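**15th April** – What a night at Clurnell! The youth fellowship's prayer and worship evening filled the hall, and the singing carried on well past supper. 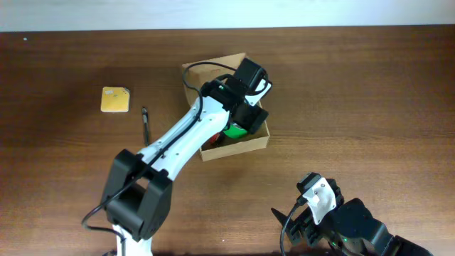
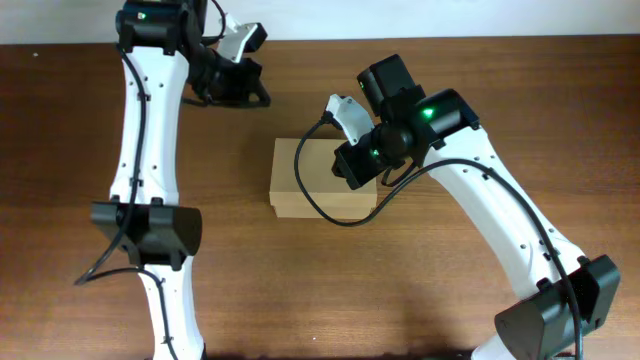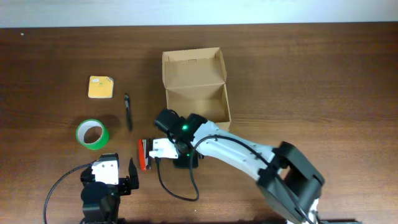

Kastriot Vukadinović spoke on Psalm 23 and told us how he came to faith at 3 in the morning on a night bus to Vamau. You could have heard a pin drop.

The offering came to $3,044 – every cent goes to the Fadel mission school, where 381 children started classes in January. Thank you, thank you! Our next evening is in 2 weeks, and neighbours are welcome.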